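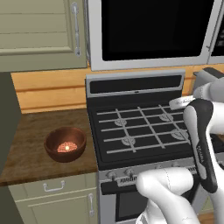
Imprimir | Enviar por correo electrónico

Cuaderno de laboratorio. Julio, domingo, turno de tarde.
Evaluación del paquete de simulación Kekudora (proveedor: Venstead)

Se continúa la revisión de la licencia de prueba. Se ejecutaron 100 episodios de la tarea «cuenco a fogón» en la cocina virtual, con el brazo en su postura inicial por defecto. Completados: 77. Los fallos se concentran en el agarre del borde del cuenco; queda pendiente revisar el coeficiente de fricción.

El tiempo medio de carga de la escena fue de 155 s, valor superior al indicado en la oferta. Se solicita aclaración a Venstead antes de renovar.

La documentación de los tiradores y mandos articulados es incompleta. M. Hirose comparará los límites articulares con los del entorno Jevero.

Registros guardados en la carpeta 397.

Imprimir | Enviar por correo electrónico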